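Care box shelf is back at Kaplan Street, and it needs tissues

Tuesday, July 7, 2020

I spent most of my morning at the Kaplan Street community room, up to my elbows in cardboard, and I'm happy to report that the care box shelf is open again! If you used it back in February you know how it goes. You bring in small packaged things, we sort them into boxes, and neighbors who can't get to the store have one dropped at their door.

Latifa Kettani runs the packing table and she had the first 11 boxes taped up before I'd even found the scissors. We're reusing boxes from the hardware store next door, so they come in all shapes and some have had a hard life. Ilham Lamrani tapes the bottoms twice - the tops can look as ragged as they like.

The small boxes get three things in a row along the bottom, standing up if they'll stand, and then a note goes in last. Pocket items are what people ask for most. Tissue packs are at the top of the list, and I'll admit I have a soft spot for the ones with cartoons on them.
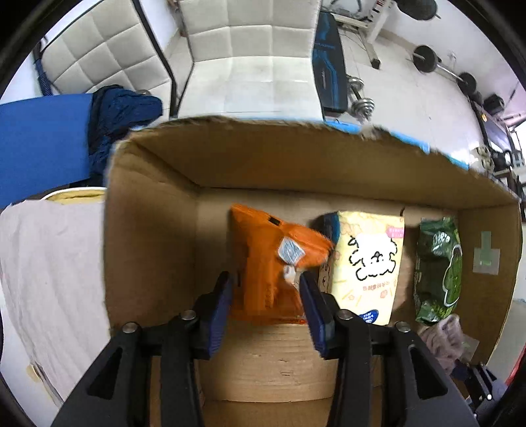 A small box at the packing stage, with a cartoon dog on the tissue pack in the middle.

Shayne Kereama does the deliveries on the north side and he asked me to pass along two requests. Please leave things in their original packaging, even if the wrapper is a bit crumpled, and please don't bring glass. He had a jar of pickles go over in his back seat last winter and the car still isn't right.

We have 16 households signed up so far and room for more. Azra Kelmendi keeps the list, and you can put down your own name or a neighbor's (ask the neighbor first!). She'd also like to hear from anyone with a dog or a steep set of stairs, so Shayne knows where to set the box down.

Drop-off is at the side door from 8 to 11 on weekday mornings. Ring the bell and leave your bag on the bench, and one of us will come out for it once you've stepped back. Masks on, please. What we're short of right now is tissues, hand soap, tea bags and plain crackers. We have plenty of canned corn, thank you - really, plenty.

The next round goes out Friday, and anything that reaches us by Thursday morning can still make it in.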